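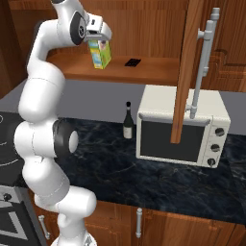

Can a robot put the shopping away for you yet?

In a simulator, on a good day, with one carton and one shelf, it can. In a real kitchen with a week's worth of bags on the floor, I'd still do it myself.

If you fancy trying the carton job at home, I used the free kitchen that comes with Stekar (the February release, the older one kept crashing on me). You'll need a decent graphics card and a spare evening.

Load the kitchen and make sure the cupboard door is already open. Opening it is a whole other job and I'd leave it for later - the handle drove me mad!

Set the grip to go round the top of the carton, and keep the force low. I started at 44 and went down from there.

Lift it higher than you think you need, bring it in over the shelf, then lower it slowly for the last 2 centimetres. Mine likes to tilt, so I added a short pause before letting go.

Run it 100 times while you make tea. Then move the carton a little and run it again, and watch your lovely score drop.

I've tried the same thing with Vunent's planner, and it was smoother but took 4 times as long to set up. Bottles next, once I've sorted the tilting.

Updated October 23, 2018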